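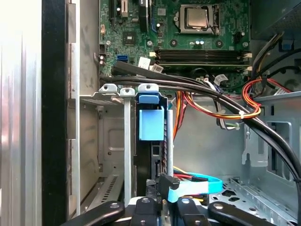

How to do a word study in the Bible

Posted by Vasylyna Melnychuk, 01/01/2018

A word study means taking one word from a passage, finding out what stands behind it in the Hebrew or Greek, and then reading the other places where the same word is used. You don't need to know either language. You need a concordance with numbered entries, a Bible in the translation that concordance was made for, a second translation, and some paper.

These notes are for the Trivbridge reading group, but anyone can use them.

Step 1. Choose the word

Read the whole chapter first, twice if it is short. Pick a word that carries some weight in the passage or one that puzzles you. Leave "and", "the" and "said" alone. Write down the verse and the exact word as your translation has it.

For the rest of this page I will use "conversation" as it appears in the King James Version at 1 Peter 1:15, "so be ye holy in all manner of conversation".

Step 2. Look it up in the concordance

Find the English word in the main list. Under it are all the verses that contain it, in Bible order, and next to each verse is a number. The number leads to the dictionary at the back. Old Testament numbers go to the Hebrew section and New Testament numbers to the Greek, and the two sets are counted separately, so check which section you are in. Mixing them up is the commonest mistake beginners make.

You will see that "conversation" does not have the same number all the way down. At 1 Peter 1:15 the Greek word is anastrophe, which means a way of life or conduct. At Philippians 3:20 it is politeuma, to do with citizenship. At Hebrews 13:5 it is tropos, a manner or way. One English word is covering three Greek ones, and none of them means two people talking.

Step 3. Write out the verses that share your number

Go down the list and copy only the references with the same number as yours. Then look up the number in the dictionary and see what other English words have been used for it. Those need looking up too.

Use a fresh sheet for each word and put the number at the top. Sunita Mercado keeps hers on index cards and has 3,804 of them in shoe boxes. A school exercise book does just as well.

If the list is very long, stay inside one book or one writer to begin with. Some words have over 300 entries and you will give up before you reach the end.

Step 4. Read each verse in its place

Read at least 7 verses on either side of each one. Ask who is speaking, who is being spoken to, and what is going on. Note in a few words how the word is being used. For anastrophe in 1 Peter you might write:

1:15, how believers should live
1:18, the old way of life handed down from the fathers
2:12, conduct seen by the Gentiles
3:1 and 3:2, conduct of wives, seen by husbands
3:16, good conduct that others speak against

By now you can see that Peter uses the word a good deal and that he often has in mind conduct which other people are watching.

Step 5. Compare a second translation

Look up the same verses in a modern version. Most have "conduct", "behaviour" or "way of life". Where two translations differ, mark it in the margin and come back to it. A footnote will sometimes give the other reading.

Step 6. Go back to where you started

Read the first verse again and write two or three sentences on what you now think it says. Keep it plain. If you can't find anything to add, write that down and choose another word next time.

Things to watch for

The dictionary gives a range of meanings. You can't pick the one you like best and put it into every verse. The verse decides.

Be careful with word origins. What a word was built from hundreds of years earlier may tell you very little about what the writer meant by it. The same goes for English words that grew out of the Greek. "Dynamite" comes from dunamis, but Paul had never heard of dynamite.

Two words that sound alike in English, or even in Hebrew, are not always related. Check the numbers before you join them together. A lot of popular teaching about names and feasts rests on nothing more than a likeness in sound.

Words to try next

hesed in the book of Ruth (1:8, 2:20, 3:10)
ruach in Ezekiel 37, where it is breath, wind and spirit
meno in John 15, "abide"

The group will be looking at hesed in January. Bring your sheets with you, finished or not.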